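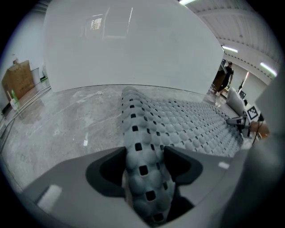 Jouko Pitkänen thinks open days go wrong the minute someone rehearses them. He'd told the Imitz people so back in May, he says, and he was still saying it when I got there with my coat half off and no pen.

So there was no show. No music, no robot handing out candy. What visitors got was an ordinary working stretch, people with grippers in their hands doing a job over and over while the rest of us stood at the side and asked things. I had twenty questions and got through maybe half.

The grippers are the hand-held kind, soft fingers, black-and-white marker cubes on them so the software can tell where each one is. A person does the task, the motion gets recorded, a robot is trained on it later. Pitkänen runs the recording side. He talks fast and walks off while he's talking, so some of this is from memory.

The job when I came in was a plastic mat. Gray, bumps all over, full of little holes. Pick it up by the end, straighten it, lay it flat.

"People want to see us do a cup," he said. "Cups are fine. A cup is the same cup when you put it down. A mat you let go of, it does something else."

I asked why a mat with holes in it, when there are easier ones.

"The holes are half the reason. A fingertip can catch in one. You can feel that and fix it without thinking. We want the fixing too, not only the nice takes."

He doesn't throw out the bad ones, then? Some, he said. Dropped tool, somebody walks through, a cable gets under a foot. Those go. A fumble stays, if the person recovers from it. The plan for this task is 600 takes and they had 471 on the books, of which 463 passed the first check. He seemed pleased with that. I'd of guessed worse.
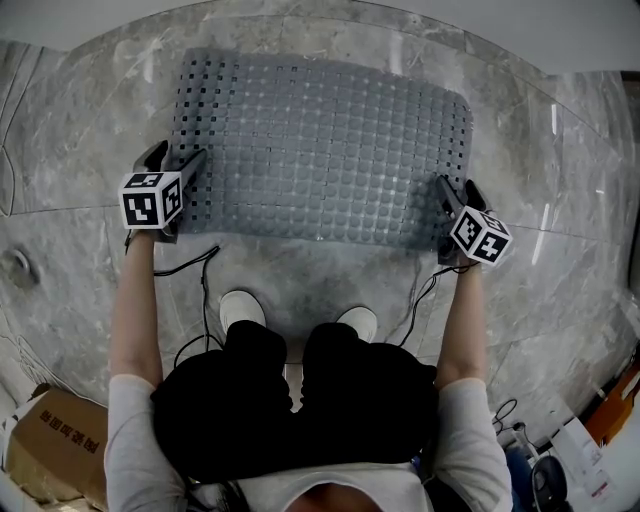 The part that takes longest to teach new people is the two-handed bit, he went on, and it isn't strength. It's waiting. With your own fingers you'd flick the thing straight in a second. With a gripper in each hand you have to let one side settle before the other one moves, and everybody rushes it.

"I rush it," he said. "I've been told off for it. My takes are not the good takes."

Shifts are short. Wrists get tired before anybody admits it, so there's a rule about breaks and he's strict about it — stricter than about anything else I saw. A man next to me asked if it was boring. Pitkänen said yes, some days, and that he'd rather have bored people than people trying to be impressive.

We got onto Obi, which is what they call the policy trained on all this. I wanted to know if it could do the mat yet. Long pause.

"It picks it up. It gets one side down nicely. Then it's a bit optimistic about the other side."

Any date for the whole thing working? He wouldn't give one. Wouldn't give me a percentage either, and I tried three different ways.

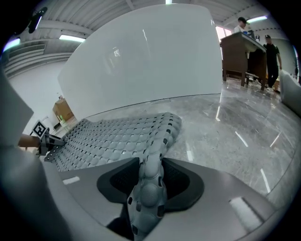 VISITOR QUESTIONS

Grabbed these from the group chat at the end, quick as I could write.

Can anyone have a go with the grippers? Yes, on the spare pair, and those takes don't get kept. First-timers squeeze too hard, all of them, me included.

Do they film faces? Pitkänen said anyone who signs in gets told what is recorded and can ask to have a take pulled. He gets that question every time and doesnt mind it.

Who pays? Prostine puts in part of the money and gets to suggest tasks. The mat was thier idea. Disten wants something with towels next, which got a groan from the people who'd have to do it.

And what about jobs, from a woman near the back. He took that one slower. "I can't tell you no. I can tell you what it does now, and right now it can't lay a mat down." She said that wasn't an answer. He said no, probably not, and they kept at it by the coffee after I'd put my notebook away.

Next visit isn't fixed yet. Sign-up goes through the Imitz front desk, groups of seven at most, closed shoes please.

Posted 10 Jul 2023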